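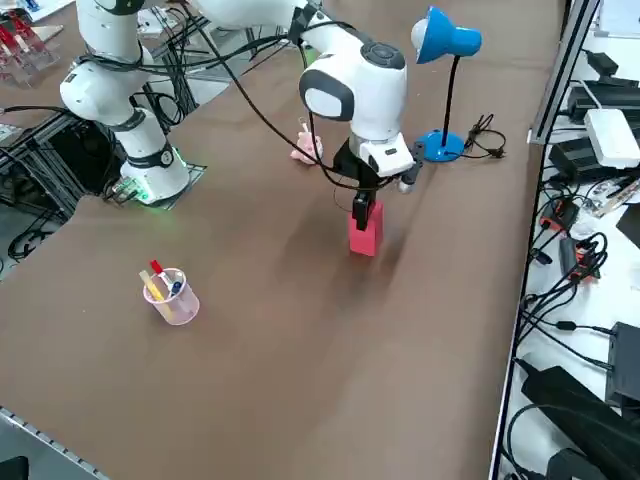
1. What we were trying to do

Project report for the Brekeo lab course, group 4. Two arms, one table, shared program. Arm A picks up the red block, holds it over the table, sets it down on a marked spot. Arm B is supposed to wait its turn. Other stuff stays on the table on purpose (plush toy, desk lamp, pens in a cup) so the planner has something to avoid. We ran everything from Somine, the scheduler the course gives you.

Original goal was a clean handover from A to B. We didn't get that far. Most of this report is about the stop fault, so sorry if the handover section looks thin. It is thin.

2. The fault

Short version - pressing pause in Somine stopped one arm and not the other. Arm A froze where it should. Arm B finished whatever move it was on, then opened its gripper, then stopped. The emergency stop button always worked on both, we tested that first and again after every change.

We did 36 runs with a pause pressed at some point in the middle. In 19 of them arm B kept going. The others were ok, which made it harder to find becuase you'd change something, get a few good runs and think it was fixed. We thought that twice.

Opening the gripper is the bad part. If B is holding something up high it just lets go. Also anybody reaching in after pressing pause would think both arms are stopped. After the first time we made a rule, no hands over the table unless the e-stop is in.
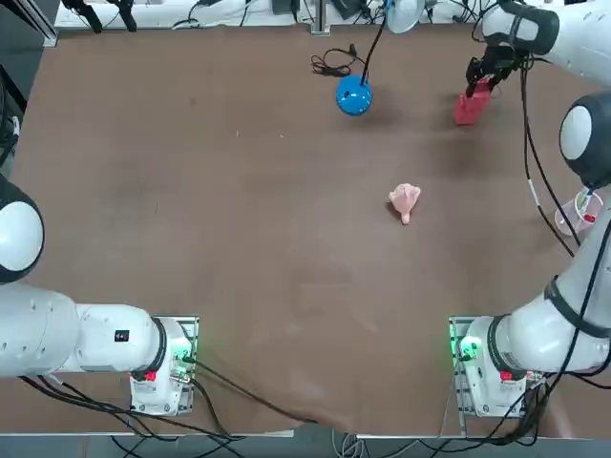 Staluvthorpe, June

Moved to the bench in the Annan building for the second round. Same arms, same program, fault came with us. So not the wiring in the old room, which had been our main theory (a whole afternoon on cables, oh well).

Things we ruled out:
- loose connector on arm B
- old firmware, both arms match
- the pause button itself, same thing happens from the keyboard
- block too heavy. Swapped to foam, no difference

The foam runs were still useful. Stacking and lining up foam blocks means a lot of short moves, so more chances to hit pause at a bad moment. If the pause landed during a short move B nearly always stopped. Long move, nearly always didn't. That was the first real clue.

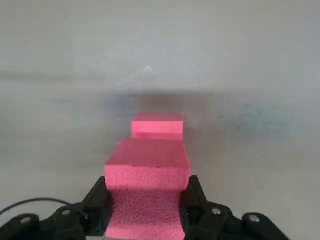

Then we finally read the log properly instead of just the last page. Line 938, arm B reports "pause pending", and then nothing until the move is done. Somine sends pause to each arm and waits 600 ms for an answer. Arm A answers right away. Arm B only checks for messages between moves, so on a long one it answers too late, Somine gives up and marks it disconnected. And the disconnect routine opens the gripper. That's our own code by the way, copied from the week 2 exercise where dropping the block didn't matter.

So two bugs. B not listening during a move, and the gripper opening when it shouldn't.

3. What we changed

Gripper now holds its position on a disconnect. Easy, one line. For the other one we split long moves into small pieces so arm B checks for messages more often. Motion is a bit jerky now, you can hear it. Better way would be a separate thread for messages but there wasnt time.

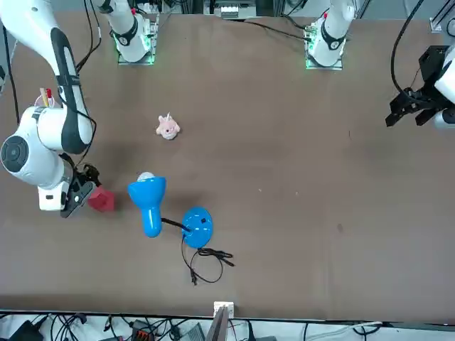
We also added a status check, so the screen only says PAUSED after both arms have answered. Before, it said PAUSED as soon as you clicked, and we think that's the most dangerous thing we had in there.

4. Still open

Haven't repeated the full set of pause runs with the fix in. Only did a short batch, no failures, but see above about thinking it was fixed. Pausing while both arms are moving at once isn't tested at all. Handover still to do. The next group should start from the branch called pause-split and leave the e-stop rule on the wall.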